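Let people wash less

By Yareli Ibarra

My grandmother had one washday and it took all of it. She would have laughed at the number of times my household runs a load, and at the reason for most of them, which is that something has been worn once and dropped on a chair. I think we wash our clothes far too often, and I think a good deal of the blame lies with the labels sewn into them and the people who sell us things to put in the drawer.

I rent out the flat below mine and share a laundry room with the tenants, so I see more washing than most. Jumpers go in after an evening out. Jeans go in after a walk to the shop. A coat went in last April because it had been near a barbecue. Hanging it by an open window overnight would have done the job for nothing.
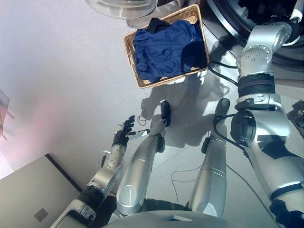

Photo: Jotinport

Cloth does not like being washed. Anyone who cleans the fluff from a dryer filter knows where it comes from. Dark colours go first, then the cuffs, then the elastic. I have a navy work shirt from Šindelář, a small outfitter that has since closed, and it has lasted because I air it between wearings and deal with spots by hand. A second one, bought in the same shop and washed after every shift, went for rags long ago.

The usual answer is hygiene, and I accept part of it. Underwear, socks, gym kit and tea towels should be washed after use. So should anything worn by someone who is ill, or who works with food or animals. I am talking about the rest of the wardrobe, the outer layers that hardly touch the skin. A wool jumper over a T-shirt can be worn 5 times before it needs water, and often more.

Then there is the money. A block near me, Sorska, put card readers on its machines and the residents started complaining about the price of a wash. Some of them also started washing less. I spoke to one who used to do a load every evening and now does 2 a week. She told me she had not noticed any difference in her clothes, except that there was less ironing.

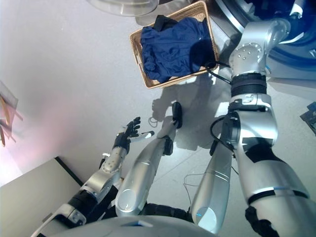
A navy garment bundled in a wicker basket.

I would like three things to change. Care labels should say how often as well as how hot. At present they tell you that a garment may be washed, and most of us read that as an order. Machines should be sold on how well they do a full drum on a cool setting, with less noise made about quick cycles that encourage people to run them for a single top. And schools should stop asking for a clean blazer every morning.

A reader wrote to me after my last piece on this to say that her building firm, Stunda, hands out one set of overalls per worker and expects it spotless each day. That is a daily wash for one item, in every home on the payroll. A second set would cost the firm little and save up to 80 washes a year for each of them.

I am not asking anyone to go about smelling. Smell the thing first, and if it is fine, hang it up.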